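How to pack a lunch that survives until one o'clock

I've been making packed lunches for longer than I care to admit, and the soggy sandwich was my great enemy for most of those years. Start with bread that's a day old, and butter it right up to the crusts, both sides, even if you think you don't like butter (you'll hardly taste it!).

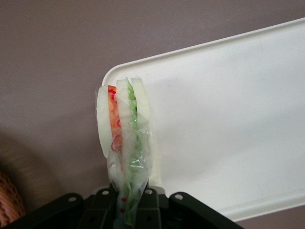
Tomatoes want slicing and leaving on kitchen paper for ten minutes while you get on with the kettle. Put them in the middle, between lettuce leaves, well away from the bread. Then wrap everything snugly and pop it in the fridge overnight, with any pickle in a little pot of its own.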